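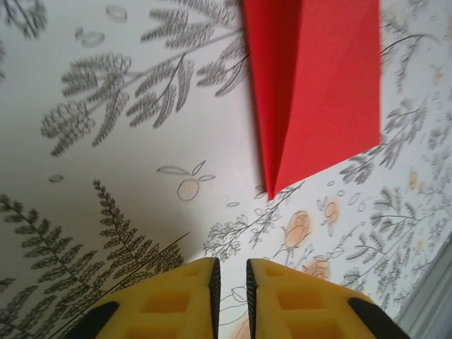
Figure 7.1 Open fingers short of a folded red sheet, from the wrist camera.

Chapter 7: Looking After a Two-Arm Folding Cell

Folding paper asks little of a robot's motors and a great deal of its fingers. The Mukport cell used in this chapter has two arms on one aluminium rail, each with yellow ribbed fingers and black grip strips. A worn strip lets the sheet slip before the crease is set. 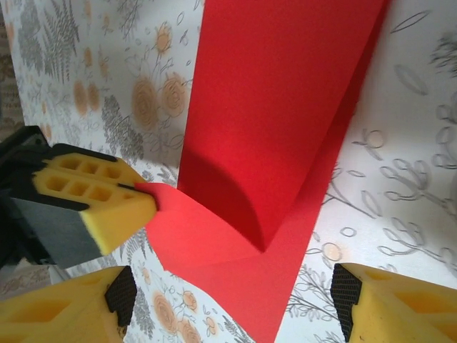 Grip strips on this cell are checked every 70 hours and changed at 900. Wipe them with a dry cloth and look for smooth patches in the texture. Change both strips on a gripper together, then run the Plokenon homing routine at low speed.

Cables need the same care. Each arm carries a lavender cable, held on the left arm by small white clips, with a loop left over the wrist. Move the wrist through its full travel by hand, power off, and check that the loop never pulls tight. 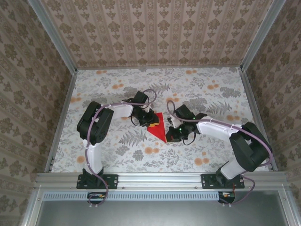 7.1 Isolating the Cell

Before touching either arm, switch off the supply and wait 2 minutes.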